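Mortgage denied over debt ratio, can I see how the lender figured it?

Posted by skullow, September 2022

I applied at Grirkine Home Loans for a conventional loan and was turned down. The letter says "debt-to-income" and nothing else. My payment would be 1,598 a month and by my math I come in at 38 percent. Can I make them show me their numbers?

hason40
Ask the loan officer in writing for the income and debts they used. Also ask for a copy of the appraisal if one was done. My lender had me at 46 percent because a car loan I paid off in August was still on my credit report. I sent the payoff letter and they reran it.

pillai
Just go to a credit union. Banks are all the same.

grirkine_no_more
They may not count overtime or a second job if you haven't had it long enough. Compare their income figure to your pay stubs first. If you think you were treated differently from other borrowers, you can file a complaint with the CFPB or HUD for free. Keep every letter. 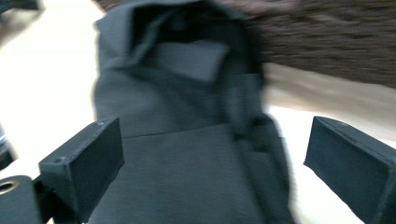 Gray fabric with a folded flap

Get the denial letter out and check the date on it before you call.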